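Whiteley Wavy Rug by Famov: review after a year
Reviewed by Shirley Sowerby, 24 July 2023

I bought this for the back bedroom, where the floor is cold first thing in the morning. It is the white one with the wavy coral-pink stripes. I paid £93 in the Sivham sale. The full price was £114, and I would have thought twice at that.

It came rolled up in plastic and had a crease across one end. I left it flat with books on the corners and the crease went after 5 days. There was a slight smell, which cleared with the window open.

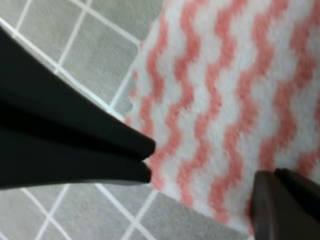 The pile is deep and soft underfoot. It shed a lot for the first month and I was emptying the vacuum every time I used it. That has nearly stopped now. Turn the brush bar off, or it pulls at the fibres.

The pink and white blur into each other a little where they meet. I like that, but if you want crisp lines you should look at a flat weave. My sister has the Plutetlow one, which is neater and much thinner.

White does show the dirt. I spilt tea on it in July and got most of it out with cold water and a drop of washing-up liquid — the pile dried a bit stiff and needed brushing through with my fingers.

It does slide on a bare floor, so allow for the cost of a grip mat. I would buy it again for a bedroom. I wouldn't put it in a hall.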